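The Long Way to Meltbridge

By the time the bus pulled out of Gelton it was past four and already getting dark, the way it does in November, and Marcelino Sampaio had eaten both of the sandwiches his sister packed for the trip. He had meant to save one. He had told her so, standing in her kitchen with his coat on, and Simone had laughed and put in an apple as well, because she had known him for sixty-eight years and had never once seen him save a sandwich.

He was going to Meltbridge to return an accordion.

It sat on the seat beside him in its case, and the driver, a patient young man with a cold, had looked at it and then at Marcelino and decided not to charge it a fare. It was a good accordion. It had belonged to Teófilo Arboleda, who had lent it to Marcelino for one weekend, for a wedding, when they were both young enough to dance after playing all night. Then Teófilo had moved, and Marcelino had moved, and there had been children and a bad winter and a job at the cannery in Waseck, and somewhere in there the weekend had stretched out to forty-four years.

You could not say he had forgotten it. He played it every Christmas. He had the bellows patched once by a man who charged him too much, and he oiled the straps, and whenever anybody said what a fine instrument it was he answered, "It belongs to a friend of mine," and felt a little warm and a little ashamed, both at once, like a man who has sat too close to the stove.

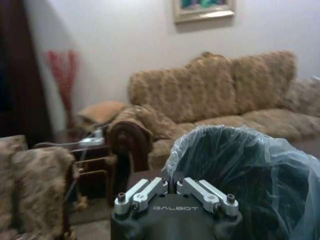 What changed things was a postcard. It came to Simone's house, of all places, addressed in big wobbly capitals, and on the back it said only that Teófilo was living over the bakery in Meltbridge now, that his knees were finished but his hands were fine, and did Marcelino by any chance still have a certain item. There was no scolding in it. Marcelino read it at the table and then he read it again in the yard, where the light was better, and then he went in and asked Simone what the buses were like on that side of the river.

"Terrible," she said. "You'll want sandwiches."

So now he watched the fields go by, and the feed store at Nogueira with its one lamp lit, and the long fence where somebody had hung up a row of lost gloves so their owners might find them. A little girl across the aisle was looking at the case.

"Is there a dog in there?" she asked.

"An accordion," said Marcelino.

She thought this over. She was clearly let down, but she had been raised well. "Can it do a dog?"

He had never been asked that before, and he had been asked for nearly everything, including, at one wedding, the national anthem of a country he could not find on a map. He looked up front. The driver met his eye in the mirror, blew his nose, and shrugged. So Marcelino undid the clasps and worked his arms through the straps, bumping his elbow on the window, and he found that if you held down two of the low buttons and gave the bellows a short sharp push, it could do a dog very well. It could do a big dog and, higher up, a small one. By the bridge it was doing a whole yard full of them, and the girl's mother had her scarf pressed over her mouth, and a man in the back row was calling out for a polka.

He gave them the polka. He gave them the slow one after it, the one he had learned from Teófilo on a back step in the summer, with Teófilo stopping him every few bars to say no, no, softer, you're not calling cows. He played it softer. The heater rattled along underneath and the windows had fogged over, so that when the bus finally stopped he had to rub a hole with his sleeve to see where he was.

There was the bakery, with its shutters down. There was a lit window above it, and in the window an old man in a brown cardigan, holding on to the sill with one hand and pushing up the sash with the other, letting all the heat out.

"You're rushing the second part!" Teófilo shouted down into the street. "I could hear you from the bridge! You always rushed it!"

Marcelino climbed down carefully, one step and then the next, with the accordion still strapped to his chest and the girl handing the empty case out after him.

"Then come down and show me," he called.

"With these knees? You come up. There's soup."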